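4. Does a televised prize bring people to fiddle lessons?

4.1 The claim and where it comes from

The idea that a televised music prize sends people out to learn an instrument is repeated so often in the grant literature that it is rarely given a source. In the case of the Tratdale Fiddle Prize, the claim can be traced to a single paragraph in the organizers' own report, which states that enrollment at community music schools in Vidorholm "rose sharply" after the first live broadcast from the Llorente Hall. The report gives no baseline, does not say which schools were asked, and counts a person who came to one open evening in the same way as a person who paid for a full year. Later reports quote the paragraph. By the third round of funding it had become a finding.

We do not doubt that the broadcast was watched, or that people enjoyed it. Our doubt concerns the next step, from watching to playing, and whether the records that exist can support it.

4.2 Records used

We worked from two sets of records. The first is the enrollment register kept jointly by the community music schools of the district, which holds 2834 entries for the period studied. The second is a short postal survey sent to adult learners on that register, to which 888 people replied. The register was downloaded in its final form on 25/09/2022, and corrections made by the schools after that day are not included.

Both sources have problems. The register was set up for billing, so a family paying for several children may appear as one entry, and a learner who moved from one school to another may appear twice. We removed the double entries we could find by matching addresses. The survey has the usual fault of surveys sent to people who stayed: those who took three lessons and gave up had mostly left the mailing list. If the broadcast brought in many beginners who soon drifted away, the survey would miss them and the register would catch only some of them. We return to this in Section 6.

4.3 Timing

The prize is broadcast by Cenen in April. Enrollment at the schools follows the teaching year, with one large peak before the fall term and a smaller one in January. April is a quiet month in every year on the register, including the years before there was a prize to broadcast. Supporters of the prize have said that viewers wait until fall to sign up, which may be true, but a fall peak that was already there cannot be used as evidence for it. To see any effect we would need the fall peak to grow faster for fiddle than for the other instruments taught in the same rooms.

It did grow, slightly. So did accordion and flute, neither of which is eligible for the prize. Fiddle drew ahead of the other two in one fall only – the same fall in which two of the schools cut their fees for string beginners. We see no way to pull the two causes apart with the records at hand, and we are wary of anyone who says they can.

Figure 2. Black gripper with its tip on the metal CPU socket retention bracket of a green motherboard.

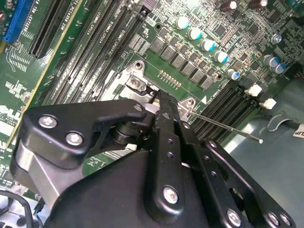 Did the people who took up the fiddle say that the broadcast was their reason?

Very few of them did. Of the survey replies, 40 named the broadcast as one reason among several, and 2 named it as the only reason. Far more common were a friend or relative who already played, a school close to home, and an instrument already in the house.

These answers should be read with some care. People are poor witnesses to their own motives, and a learner who first heard a tune on television may well credit the cousin who later lent them a fiddle. The survey also put the broadcast last on a printed list of reasons, which probably cost it a few mentions. Even so, the gap is wide, and it would take a very large error to close it.

4.4 What the broadcast may do instead

A weaker version of the claim seems easier to defend. Several learners wrote in the margins that the broadcast had given them something to talk about in lessons, or a tune to ask their teacher for. Teachers we spoke to at two schools said much the same, and one complained that for weeks every pupil wanted the winner's set of reels at the winner's speed. This points to an effect on what is played by people who play already. It would also fit the known viewing habits for programs of this kind, whose audience leans toward those with a prior interest.

Whether that is worth the present level of public money is a separate matter, and depends on what the money is meant to buy. If the aim is more fiddle players in Vidorholm, the fee cut looks like the better candidate, though our evidence for that is thin too – one fall, two schools, and no comparison group. We would ask that it not be quoted as a finding.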